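How to Test a Chore Robot Before You Believe the Demo

Every few months a company shows a machine putting dishes away, and every few months somebody asks me whether it's time to buy one. My answer has been the same for a while: run the test below first, or get the seller to run it while you watch. It takes an evening and costs nothing but patience.

I've used it on two machines, the Drimer countertop arm and the Hirkurora home unit, and on a rented Tekin arm at a small packing shop. None of them passed. One came closer than I expected.

What you need

A table you use every day. Two bowls, different materials. A handful of bagged or wrapped goods. A kitchen timer. A pad of paper.

Step 1. Leave the table alone

Don't tidy. Sellers will ask you to clear a work area, and you should politely refuse. Clearing the area is half the chore, and if you do it yourself you're testing a machine that does the other half.

Step 2. Write the job down in one sentence

"Pick up the white bowl and put it on the shelf" is fine. "Clean up" is too vague, and a vague job lets the seller decide afterward what counted. Read the sentence out loud before you start the timer.

Step 3. Time yourself first

Do the job once at your normal speed. My time for moving six things off the table was 38 seconds, and I wasn't hurrying. Put everything back where it was, as well as you can.

Step 4. Start with a bowl

A bowl looks easy. It has a rim, it stands still, and it won't tear. But the grip has to land on a thin curved edge, at the right height, without shoving the bowl into whatever is next to it. A soft table covering makes this worse, since it can bunch up under a push. 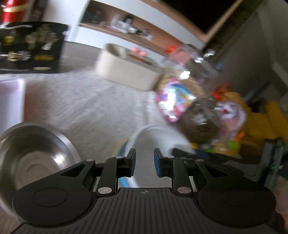
Can a robot clear a kitchen table on its own yet?

Sometimes, if the table is simple and you aren't in a hurry. On a crowded one, expect to step in, and expect to do so more than the brochure suggests.

Step 5. Move on to the soft stuff

Shiny wrappers and clear bags are where I've seen the most trouble. Glare confuses cameras, clear plastic is hard to see at all, and a bag changes shape the moment it's touched. Ask for one bag to be picked up and set down without spilling. The Hirkurora needed 113 seconds for a bag of candy, and it dropped the bag on the way.

Step 6. Count the rescues

Each time a person touches the machine, the item or a control, make a mark on the pad. Voice hints count too. Most demos leave this number out, and it's the one I care about most. A robot that needs you standing there hasn't saved you any time — it has given you a second job.

Step 7. Do it again on another day

I did my repeat on a Tuesday morning, with sun on the table. The Drimer had managed the bowls the night before and missed both of them in daylight.

Scoring

Give one point for each item that ends up where your sentence said, with no rescue. Take one off for anything dropped. Out of 40 tries, I'd want to see nearly all of them clean before paying. The Tekin did best, but it was moving identical boxes all day, and I wouldn't assume that carries over to a kitchen.

Pukuvier has promised a model that handles clutter, with orders opening in August. I'll bring my own bags.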